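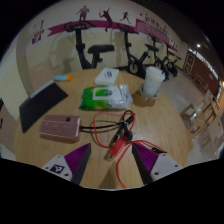
A power bank and cables on a round table.

How Save Points Work in Adventure Games

A save point is a place in a game where the computer writes down your progress. In Norkia, an adventure game for one player, save points look like stone wells. There are 18 of them on the map.

When you stand next to a well and press the save button, the game makes a list. The list holds your position, your health, the items in your bag and the quests you have finished. This list is called a save file. It is stored on the console, so it stays there after the power is switched off.

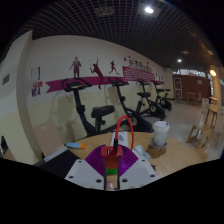 The game does not save everything. Small enemies are left out of the list. If you clear the Drillent Mine, save, and load the file again, the bats will be back in their starting places. Doors you have unlocked stay open - they are on the list.

Some games also use checkpoints. A checkpoint is a save the game makes by itself, often before a hard fight. In Norkia, one is made at the gate of Skerkico Castle. If your health reaches zero inside, you start again at the gate with 80 health points.

Each player can keep more than one save file. To make a new one, choose an empty slot in the save menu and type a name for it. Choosing a full slot replaces the old file, and the old file cannot be brought back.

Words to know
Load: to open a save file and continue from it.
Slot: a space that holds one save file.

Written by Hanna Pavliuk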